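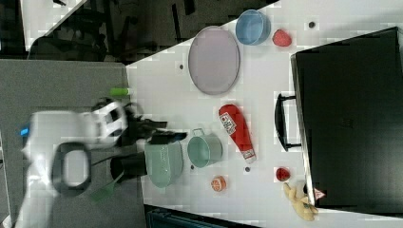
Sarla Chaturvedi wanted to know whether the Lokier planner still holds up once the table gets crowded, or whether the published result depends on well-spaced objects. It does depend on spacing, though less than the first release did. The numbers are under Results.

## Lokier 2 grasp planner for the Drurar arm controller

Lokier 2 is a software module that selects grasps for a two-stage pick-and-place policy. The first stage proposes a target object. The second stage scores approach directions and rejects any that would sweep the gripper through a neighbor. Both stages run on the Drurar controller; no external workstation is needed after training.

### Method

The policy was trained on teleoperated episodes with mixed tabletop sets: bowls, plates, bottles, toy fruit, plush toys. Object positions were changed between episodes. Operators were told to leave fallen objects where they lay, so bottles on their side are well represented in the data.

The rejection step is the main change from Lokier 1. It replaces a fixed clearance margin with a learned one that depends on object shape. Bowls get a wider margin on the rim side. Soft objects get almost none.

### Results

| Layout | Trials | Correct placements |
|---|---|---|
| Spaced | 100 | more than 90 |
| Crowded | 100 | 69 |
| Crowded, Lokier 1 | 100 | 49 |

Most remaining failures in the crowded layout are rim grasps that slip during the lift. Vivek Rawat's ablation attributes the gain over Lokier 1 to the rejection step; changing the target proposal alone had no measurable effect.

### Requirements

- Drurar controller, current firmware
- Parallel gripper with position feedback
- One fixed overhead or side camera, calibrated to the arm base

### Limits

Transparent objects are not supported. Stacked objects are treated as one. Recalibrate after moving the table.

Training configurations and the trial log ship with the module. Integration questions go to Jyoti Upadhyay at Flandell.

Page revised 4 Feb 2018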